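An open day at Jevonus

I went to the Jevonus open day in July expecting a robot, and what I got was people wearing cameras on their heads.

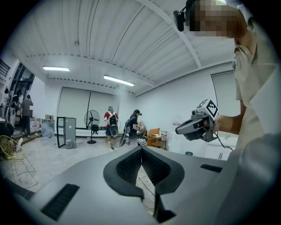
The pitch came from Gerardo Calimlim, who runs the floor and has clearly given it before. People do ordinary jobs with a hand-held gripper, the gripper and the cameras record it all, and one day a machine learns to do the jobs itself. One day. I asked him which day and he laughed and moved on to the coffee.

They have 324 hours recorded so far, he told us. Fine, but hours of what? An hour of somebody fumbling with a grip they picked up that morning counts the same as a good one, as far as I could tell. Selamawit Berhe, one of the operators, was a lot more forthcoming. She said her wrist gets sore by 3 and that the first 8 sessions anyone does are mostly thrown out. I believed her more than I believed the slides.

I did get a turn. The gripper is clumsier than it looks and I dropped a sponge twice - so there's my contribution to the future of labor.

I'm not saying it's a con. The staff were kind, and they work hard. But the invitation said "see our robots at work," and I'd like my train fare back. Paiva has an open day in the fall and I'll probably go to that one too.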